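Marion Jardine
Sunday

1/ Bin-picking build at the Zellik workshop, month 6. Karim reckons it's nearly done. I'll believe it when it sorts my garage.

2/ Grey metal bin, big KUKA arm, and we're still arguing over a green stud plate. My nephew manages those for free.

3/ Cable bundle's my worry. Far too much of it near the wrist for my liking, and a spring clamp on the rim isn't engineering, mate.
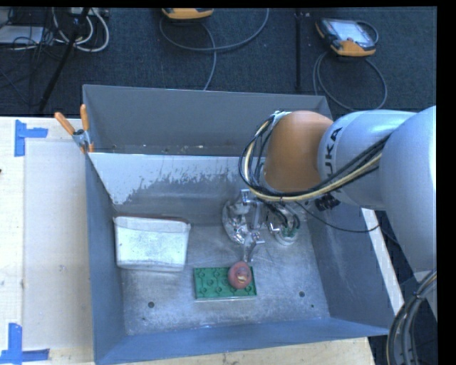 REPLIES

Karim Sabbagh: Clamp stays.

Fiona Lennox: What colour is the next plate?

Contact | © Marion Jardine | Back to top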